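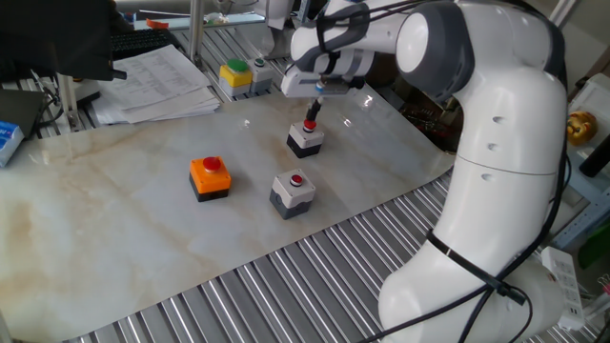
リンゴの古い品種は、なぜ種をまいて残すことができないのか。

リンゴの種には母木と花粉親の双方の性質が混ざって伝わり、まいて育てた木に親と同じ実がつくことはまずない。同じ品種を次の世代に渡すには、枝を採り、別の根に接ぐ必要がある。

接ぎ木で受け継ぐ果樹　ブルクソープ保存園の仕事

ブルクソープ（Brukthorpe）果樹保存園は、ワナウ（Wanau）川の東岸に広がる緩やかな斜面にある。市街地からの路線バスを終点で降り、用水路に沿って坂を上ると、石積みの低い塀の向こうに樹形の揃わない木が並んでいるのが見える。営利の果樹園であれば、木の高さも間隔も収穫に合わせて整えられている。保存園では、背の高い古木の隣に細い若木が立ち、支柱の形も列ごとに異なる。

園が現在維持しているリンゴの品種は126にのぼる。その大半は、かつて流域の農家が自家用に植えていたもので、市場に出荷された記録を持たない。生で食べるには酸味が強すぎるもの、収穫の翌週には果肉がぼけるもの、皮が厚く、冬を越してようやく食べ頃になるものなど、性質はまちまちである。園芸書に名前が載る品種は少なく、台帳には「北の井戸端」「粉屋の裏」といった、採取地をそのまま呼び名にした項目が並ぶ。

園長を務めるクック・ザップ（Cúc Giáp）氏は、この呼び名を改めない方針をとっている。

「由来を示す手がかりが呼び名のほかにない木もあります。整った名前に付け替えると、聞き取りの記録と照らし合わせることができなくなります」

・枝を採る時期

接ぎ木に用いる枝は穂木と呼ばれる。保存園では、木が休眠している厳寒期に穂木を採る。前の年に伸びた枝のうち、鉛筆ほどの太さで芽の充実したものを選び、日の当たる側から切る。樹冠の内側から勢いよく立ち上がった枝は見た目こそ立派だが、芽と芽の間が長く、組織も軟らかいため使用しない。

切り取った枝は品種ごとに束ね、切り口を湿らせた紙で包んだうえで低温の貯蔵庫に収める。貯蔵庫には果実を一緒に置かない。熟した果実が放つエチレンは、眠っている芽を傷めるからである。園では果実用と穂木用の貯蔵庫を別棟とし、鍵も分けて管理している。過去に収穫物の置き場が足りず、やむなく同じ庫内に一冬置いた年があり、翌春の活着率は大きく落ち込んだという。以来、この区分は園の規程に明記された。

接ぐ作業は、台木の樹液が動き始める頃に行う。台木と穂木の太さが揃う場合は、双方を斜めに削り、それぞれに切れ込みを入れて噛み合わせる「舌接ぎ」を基本とする。太い台木に細い穂木を接ぐ場合は、台木の片側を薄く割り下げて穂木を差し込む「切り接ぎ」による。いずれの方法でも要となるのは、樹皮のすぐ内側にある形成層を合わせることである。太さが違うときに穂木を台木の中央に据えると、見栄えは整っても両者の形成層は触れ合わない。どちらか片側に寄せて合わせるのが原則とされる。

合わせた部分にはテープを巻き、穂木の先端の切り口に蝋を塗る。乾燥は接ぎ木の失敗の最も多い原因であり、園では風の強い日の作業を見合わせている。刃物は品種が替わるたびに消毒用アルコールで拭う。ウイルスに侵された木から採った穂木は、そのまま病を次の木に運ぶ。同じ刃で次の枝を削ることも避けなければならない。

・根を選ぶ

穂木が品種の性質を伝えるのに対し、台木は木の大きさ、寿命、土への適応を左右する。現代の果樹園の多くは、木を小さく保つ矮性台木を採用している。梯子を使わずに収穫でき、植えてから実がなるまでの年数も短い。

保存園は長らく、種から育てた実生の強勢台木を主としてきた。木は大きくなり、初めての実を見るまでに長い年月を要する。その代わりに根が深く張り、乾いた夏にも灌水をほとんど必要としない。矮性台木の木は根が浅く、生涯にわたって支柱を外せないことが多い。世代を超えて同じ場所に木を置く施設にとって、この違いは小さくない。

もっとも、強勢台木だけでは敷地がすぐに尽きる。園は現在、各品種につき2本を原則とし、1本を強勢台木で斜面上部に、もう1本を半矮性台木で下の区画に植えている。二つの区画の間には農道と防風林があり、火傷病や根の病害が一方に出た場合にも、他方から穂木を採れるように計画された配置である。

苗圃では、来訪する農家や学校に配るための苗も育てている。配布した苗は累計で3,000本に達した。配布先の所在は台帳に記録され、園の木が枯れたときには、逆に配布先から枝を分けてもらうことになる。ザップ氏によれば、この仕組みで園に戻ってきた品種がすでにある。春の遅霜で若木を失った後、川下の農家の庭に植えられていた木から穂木を採り、翌年接ぎ直したものである。

・「コステル」をめぐる調査

園の収蔵品種の中で、近年最も関心を集めているのが「コステル（Koster）」である。晩生の加熱向き品種で、果皮は黄緑の地に褐色のさびが広く入り、肉質は硬い。煮ても形が崩れにくく、流域では肉料理の付け合わせや、冬至の頃に焼く平たい菓子に用いられてきた。

ところが、同じ名で呼ばれる木を各地で調べると、性質が一致しない。川の上流で「コステル」と呼ばれる実は平たく、果柄が短い。下流のものはやや縦に長く、萼のくぼみが深い。収穫期も同じではなかった。

この問題に取り組んだのが、地域の食文化を記録する団体、セカリ（Sekari）協会の調査員リエン・ダオ（Liên Đào）氏である。ダオ氏は、古い家庭の料理帳と苗木商の目録を突き合わせ、名前の移り変わりを追った。

「料理帳には、実の形はまず書かれていません。書かれているのは、どのくらい煮るか、砂糖をどれだけ入れるかです。ところが煮る時間を並べてみますと、上流と下流でははっきりと分かれます。別の実を煮ていたと考えるほうが自然でした」

苗木商の目録からも手がかりが得られた。古い版では「コステル」の名のもとに複数の系統が掲げられ、「冬用」「早生」などの但し書きが添えられている。その後の版で但し書きが省かれ、名前だけが残った。買い手はどの系統を手にしても「コステル」と呼び、そう呼ばれた木から隣家が枝をもらい受けた。接ぎ木は木の性質を正確に写し取るが、名前までは写し取らない。

園では現在、台帳上の「コステル」を3系統に分け、それぞれ採取地を付記して管理している。遺伝子型の照合も外部に依頼しているが、比較の基準となる標本が限られ、結論を出すには至っていない。ダオ氏は、どれが本来の「コステル」であるかを決めること自体には慎重な立場をとる。どの系統にも、それをコステルと呼んで育ててきた家があるからである。

・聞き取りの記録

品種の調査は、果実の計測だけでは完結しない。園は流域の集落を回り、木の所有者から話を聞く作業を続けている。質問の項目は定められており、木を植えた人、枝の入手先、収穫の時期、貯蔵の場所、用途、隣近所での呼び名を順に尋ねる。答えは方言の形を残したまま書き取り、後から標準的な表記を併記する。

2018年7月16日に園が公開した聞き取り記録集には、用途に関する証言が多く収められている。落果を豚に与えた木、未熟な実の汁を酢の代わりに使った木、花が早く、蜜蜂のために残された木などである。ある農家では、実をほとんど食べないまま代々木を守ってきた。理由を問われた所有者は、洗濯物を干すのに枝ぶりがよいと答えている。

こうした証言は、品種の評価に直接結びつくとは限らない。しかし収穫量や糖度だけを物差しとしていれば、とうに伐られていた木が少なくないことを示している。記録集の編集に当たったセカリ協会は、用途の分類をあえて設けず、集落ごとに証言を並べる構成を選んだ。索引は果樹の名と料理の名から引けるようになっている。

聞き取りには限界もある。木を植えた本人から話を聞ける例は減り、多くは子や孫の記憶に頼る。同じ家の兄弟の間で、木の由来についての説明が食い違うこともある。園はそのような場合、いずれか一方を採ることをせず、双方を記録に残している。

・夏の管理

七月の園では、摘果と接ぎ木苗の点検が重なる。保存木にたくさんの実は要らない。品種の特徴を確認できるだけの果実を残し、ほかは小さいうちに落とす。実を成らせすぎた木は翌年に花を休み、枝の伸びも鈍るため、穂木の確保に支障が出る。

春に接いだ苗については、接ぎ口の締まり具合を確認する。巻いたテープが残ったまま幹が太ると、くびれが生じ、強い風でその部分から折れる。テープに縦の切れ目を入れて緩め、台木の側から伸びた芽を元から掻き取る。台木の芽は勢いが強く、放置すれば穂木の枝を追い越してしまう。手入れの途絶えた古い庭で、昔の実と違う小さな酸い実ばかりがなるようになったという相談があれば、園はまず接ぎ口の下から出た幹がないかを調べる。

札の確認も夏の仕事に含まれる。園では金属の札を枝に緩く掛け、同じ番号を植栽図に記している。札は風で落ち、鳥に運ばれ、針金が枝に食い込むこともある。植栽図との照合は列の端から順に行い、札と図が一致しない木には仮の印をつけて、結実を待って再度確認する。札のみを根拠として番号を書き改めることは認められていない。

近年は、冬の寒さが十分に続かない年の影響も観察されている。リンゴの芽は一定期間の低温を経て休眠から覚めるため、暖かい冬の後には開花が揃わず、花粉を受け渡す相手の木と時期がずれることがある。園では品種ごとに開花の始まりと満開の日を記録し、古い農事日誌の記述と比較している。流域の在来品種の中には開花の時期が遅く、遅霜を避けやすいものがあり、育種の素材として照会を受ける機会も増えた。

・公開と利用

保存園の斜面上部は、開花期と収穫期に限り一般に公開される。穂木の分譲は冬に受け付け、申込者には接ぎ木の経験の有無と、植える場所の広さを申告してもらう。経験のない申込者には、園の苗圃で育てた苗を案内している。強勢台木の苗を狭い庭に植えた場合、数年のうちに隣地へ枝が及ぶことがあり、台木の選択については事前の相談が求められる。

家に古い木があり、品種が分からないという問い合わせについては、収穫期に傷のない実を複数、葉のついた短い枝とともに持参するよう呼びかけている。日陰に成った実は色も形も本来の特徴を示しにくいため、日当たりのよい枝から採るのが望ましい。写真だけでの同定は受け付けていない。

木が弱っている場合は、同定を待たずに穂木を採ることが勧められる。名前の確認は、接いだ木が実をつけてからでも行うことができる。園の苗圃の北側には、そうして持ち込まれ、まだ名前のない苗を植えた一列があり、札には受け入れ番号と採取した家の集落名が記されている。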